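Getcombe pick-and-place project: progress meeting
June 29, 2021

Present: Athina Chatzigeorgiou (chair), Jonatan Åberg (minutes), two from the Trurnlow side by phone
Apologies: none received

1. Minutes of the April meeting
Agreed, with one correction. The word "finished" under item 3 should read "started".

2. Recording
JÅ reported 800 demonstrations saved for the bench task. AC asked how many were different from one another in any way that matters. JÅ said the start position of the object varies. AC asked by how much. JÅ to find out.
Trurnlow felt that 800 was a good total and should go in the summary to Angelovski. AC was not content for it to go in without the failed attempts, which are at present deleted by whoever is driving the arm. There is no written rule for what counts as failed. Left out of the summary for now.

3. Bench and views
Current bench, arm view first, then the fixed camera on the bins:

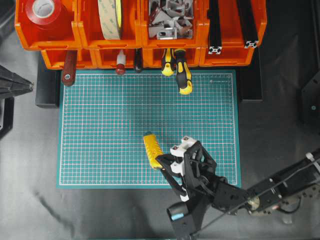
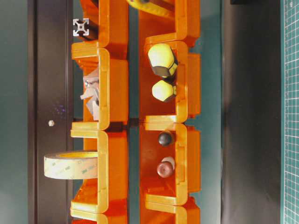
Trurnlow proposed moving to a second bench before the next round. AC doubted that the model has learned anything beyond this one, and would like that tested before money is spent. Her suggestion is to shift the bins, change the lighting and run 50 trials with no retraining. JÅ expects a poor result and supports doing it anyway. Trurnlow asked for their reservation to be noted. Noted.

4. Labelling
Ulon have offered to label the episodes and quoted 20 working days. They have not said how they would settle disagreements between labellers. AC will not sign until they do. JÅ to send them 3 awkward episodes and compare what comes back.

5. Any other business
The shared drive is nearly full again. Trurnlow asked whether older recordings could be thinned out. Refused until item 2 is settled.

Actions
JÅ: spread of start positions; draft rule for failed attempts; episodes to Ulon
AC: plan for the trials under item 3; reply to Angelovski

Date of next meeting to be fixed by email.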